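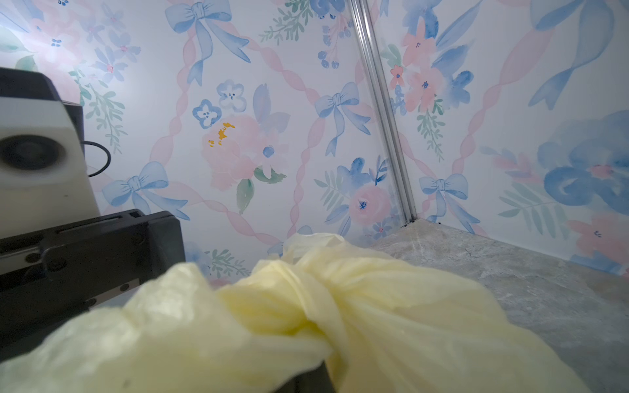
Figure 1. Pale yellow film bag, gathered and knotted.

3.2 Bag closure and household sorting

Sorting error at the household level is usually attributed to poor knowledge of the accepted materials list. The interviews carried out in Villivia suggest that the type of closure also matters. A knotted bag is seldom reopened once it leaves the kitchen, and items found later in the day go into whichever bag is still open. Hamel and Kyriakidis reported the same pattern in an earlier pilot, although their sample was limited to apartment buildings with a shared bin room.

Households in the present study were assigned to one of 2 collection schemes. Under the Pukari scheme, film bags were issued free of charge and left at the curb. Under the Mallet scheme, residents carried loose material to a lidded bin on the street. A total of 88 households completed the full period, which began in November and ended on February 24, 2001. Households that moved or changed scheme before the end date were dropped from the analysis, and their bags were not weighed.

Bags were opened by hand at the transfer station and the contents assigned to paper, metal, glass, film, food waste or residue. Liquids were drained before weighing. Where a bag had torn in the truck, its contents were recorded as residue unless the household label was still attached. Nearly 2,400 bags were processed in this way. The coding sheet was drafted by G. Baudry and revised by Lacroix after the first week, when it became clear that coated paper cartons were being placed under different headings by different sorters.

Film was the hardest fraction to handle. It traps moisture and small food particles, so its recorded weight overstates the amount of plastic present. No drying correction was applied. Comparisons of film weight between the two schemes should therefore be read as comparisons of soiled weight.

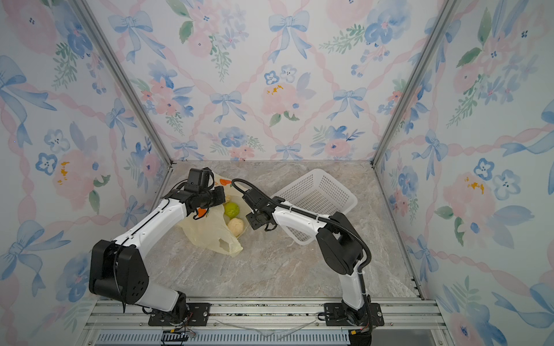 Figure 2. Enclosure with floral and ribbon wallpaper and marble-patterned floor.

3.3 Storage space in the home

Residents were also asked where sorted material was kept between collections. Answers were grouped by room and by whether the storage place could be closed off from view. Kitchens were named most often under both schemes, followed by balconies and entry halls. Respondents who kept material in a closed cupboard reported fewer complaints about odor but emptied it less often. The direction of this effect is unclear, as residents with little odor may simply feel less need to empty the cupboard.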